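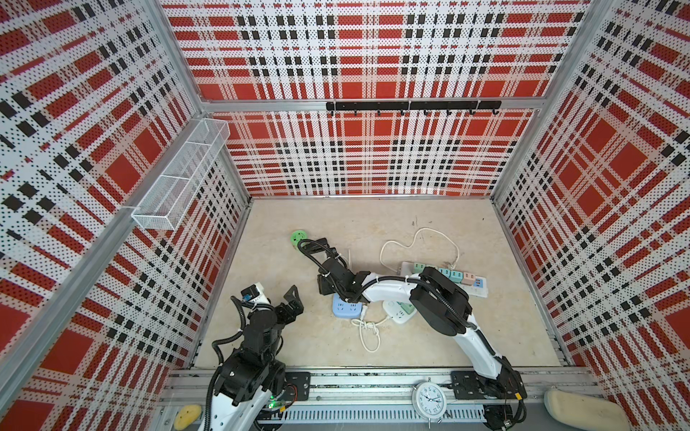
August, a little after 9 at night

Okay, so I finally started on the cords. I've been saying I would do it since before the trip to Ondwood, and today it was too hot to do anything outside and Tamara had the car, so I had run out of excuses by lunch.

Everything went onto the beige counter in the plaid corner. I had it in my head that this was a twenty-minute job, tops. I'd sort the power strips, wrap the cords, hang up whatever can hang, drop the little stuff in the wire basket, done. Then I sat down with an iced coffee and spent the first stretch of it just looking at plugs and trying to remember where each one came from. The white strip with the candy-colored sockets was from the Ríos apartment, I'm pretty sure, because I remember picking it out to cheer up that awful hallway. Mint green, teal, pink, light blue – it still makes me happy! The light blue square one I have no memory of at all. Zeeshan says it was his and that he "lent" it to me. I asked him when and he couldn't say, so I consider it mine.

I still love the plaid, by the way. Hortensia Cáceres came by in the spring and told me it was like sitting inside a picnic blanket, and I know she didn't mean it kindly, but it's exactly what I was going for. Red and white and black, all those little dots, and you can spot a white cord against it from the other side of the room. The old corner was gray. I used to lose things in it that were right in front of me.
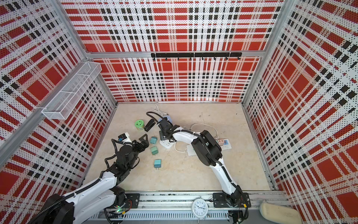 The plaid, with the hook rail waiting for something to do.

The hooks were supposed to be the big fix. I bought the rail back in the winter, felt extremely organized for one evening, and then never decided what should go on it. Margus thinks one cord per hook, in a loose coil with a twist tie, heaviest ones at the ends. I think the square strips are going to hang crooked and bug me forever. We went back and forth on it over text for a good 16 minutes (I checked, it was ridiculous) and ended up talking about his sister's kitchen instead.

So the plan as of tonight: cords on the hooks, adapters and chargers in the basket. The basket has those thin wire dividers, so I could do flat plugs in one section and the odd ones in another, except the small cubes might slip through the wires. I'll try one before I commit to it. If it falls through I have a shoebox lid that would probably fit in the bottom.

Oh, and the knots. Why do cords tie themselves? I put the square white strip away perfectly straight, I would swear to it in court, and it has a knot in it up by the plug that you'd need a sailor for.

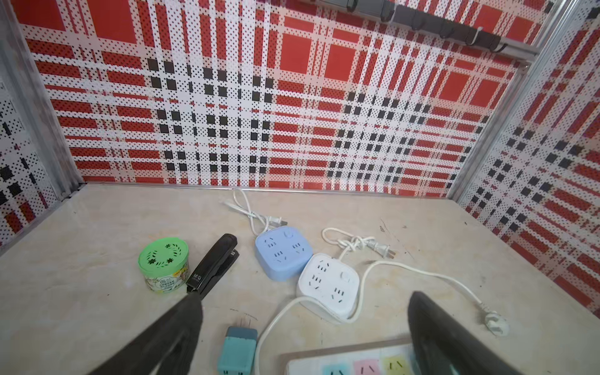
I picked at it with my fingernails for a while, then with the end of a pen, then I gave up and texted Bautista Ulloa, who used to sail. He wrote back "scissors." Very helpful, thank you. I'm going to leave it until morning and come at it fresh, with the lamp pulled over.

A few things that don't belong with the cords and have been hanging around with them anyway: the black stapler, which lives in the desk drawer and has no business over here, and the lemon tin with the green lid. I know the tin isn't electrical. I like the little stars and leaves cut in the lid, and I like having it on the counter, so it gets to stay. The stapler goes back as soon as I'm done writing this. (It won't. I'll see it there tomorrow.)

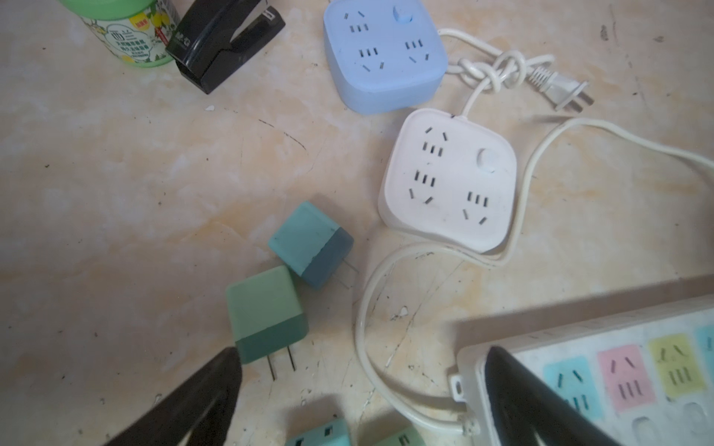
Reading time: 4 minutes

What I want to figure out next is how many of these I can let go. Tamara is voting for the box by the door at Grindham, where people leave stuff for whoever needs it, and she's probably right that one household does not need this many places to plug in a phone. But then I think about when all the cousins stayed over and we were fighting over outlets like animals, with chargers in the bathroom and Zeeshan's laptop on the ironing board, and I start putting things back in the keep pile.

The green charger cubes are definitely keepers. They match, they're small, and they're going in my travel bag. The white strip could use a wipe with a damp cloth first, it's gotten scuffed and kind of dusty, and I don't want to hand anybody a dirty power strip. I want to give the counter a going-over too, there are little white crumbs of something on it.

Also need labels. I have that pack of paper tags left over from the jam, and if I write the room on each one I might stop carrying the kitchen strip upstairs every time I vacuum. Zeeshan says he'll do the writing, since mine looks like a prescription.

My back hurts from leaning over and I forgot to eat a real dinner, just crackers and the end of the cheese. Tamara is bringing back peaches. Need to remember to call Hortensia about the chairs before noon.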